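Two-armed machines still slow at clearing a desk, Lokmont trial finds

Lokmont has released results from a trial of two-armed robots on small household and office chores, and the figures suggest that general tidying remains some way off. Over 1,416 attempts, the machines were scored on jobs such as emptying a bowl, packing a bag and clearing the top of a desk. A person doing the same jobs set the reference time for each.

The best results came with single rigid objects. Picking up a box and setting it down elsewhere took the robots about 4 times as long as a person, with few drops. Scores fell once a job involved soft or irregular items, or a container that changes shape when touched.

"A bag is a hard target," said Irena Rutkowska, who ran the trial. "The opening moves when you reach for it. If one gripper holds the handle and the other loads, both arms have to agree on where the rim is, and at present they often disagree." 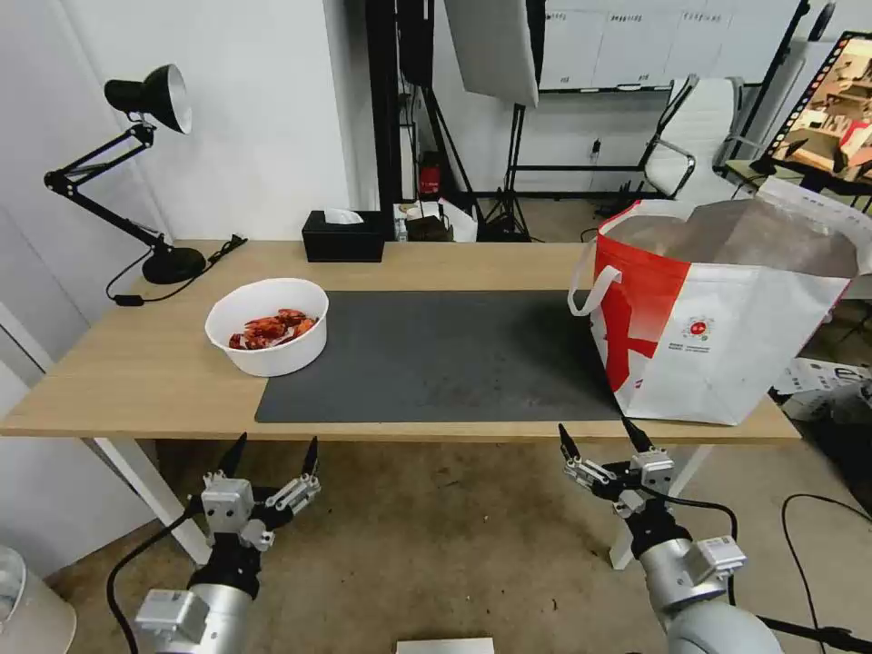

Food items were scored separately. Pieces that are glossy and uneven in shape, shellfish among them, tend to turn between two narrow fingers as the grip closes. The software then has to decide whether to squeeze harder, let go or try a new angle - a decision that accounted for much of the lost time. The report puts the median for moving a small portion from bowl to bag at 106 seconds, counting only the runs that were completed.

Attempts were stopped by hand on 111 occasions, in most cases when an arm was about to push an object over the edge of the work surface. Lamp cords and loose paper were the other common causes.

Cyrill Gisler, who plans packing lines at Stoswood, said the numbers would not change his purchasing. "On our floor the part arrives in the same position every time, and a fixed arm handles that. Mixed goods into a soft bag is still a job for people."

Mélanie Dufour, an engineer at Lokmont, said the next round would use the same grippers with revised control software, so that any change in the scores could be traced to the software alone. Testing is due to resume in August, with wiping and folding added to the list of chores.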